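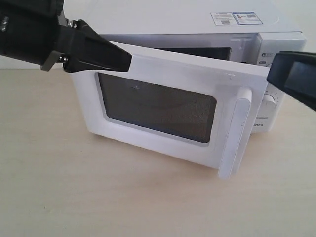
Kitchen tasks workstream: progress report to the Ulard programme office
Prepared by Hilkka Peltonen
Period ending April 2022

1. Where we stand

The two-arm cell at Prindport is running, and the appliance work has started with the countertop microwave. Drawer and kettle tasks have not been started. The plan had all three under way by now, and I would rather report that plainly than describe the drawer fixture on order as progress.

We have logged 57 microwave door sessions. I would not read much into that number. It tells you the cell was in use. It does not tell you whether the arms could cope with a door they had not met before, and the present budget does not pay for finding out. One microwave on one table is a narrow test, however many sessions we add to it.

2. Spending

Nearly 600 pounds of the consumables line remains. Finger pads are the main cost so far. Fultex supplies them in packs of 24, and we can't buy fewer. The original bid treated pads as a one-off purchase, which was optimistic.

The service contract with Bautista has been paid but not used. I asked in the last report what it covers beyond remote support and still have no written answer. Until I do, I would not renew it.

3. The request for a third arm

The office asked for our view on bringing the third arm forward from next year's budget. My view is that we should wait.

The case put to us is that a third arm would hold the appliance steady while the other two work. A clamp might do the same, and we have not tried one. The supplier's demonstration used its own door on its own bench, and the throughput figure in the quotation comes with no account of resets, operator time or failed attempts. I have asked for those and been sent the brochure again.

The quotation also leaves out mounting, guarding and the extra floor space. The cell would have to be laid out afresh, with the sessions stopped while that was done.

4. What we would like to buy instead

- 3 further microwaves, second-hand if need be, with different handles and door weights
- A bench clamp and a rubber mat
- One more pack of finger pads

All of this can come out of the consumables line. No new money is requested.

5. Next period

Clamp trial first, then the second microwave. The drawer fixture is due in May, though the delivery date has already moved once and I have not planned any operator hours against it. The decision on Bautista should be taken before the renewal notice arrives.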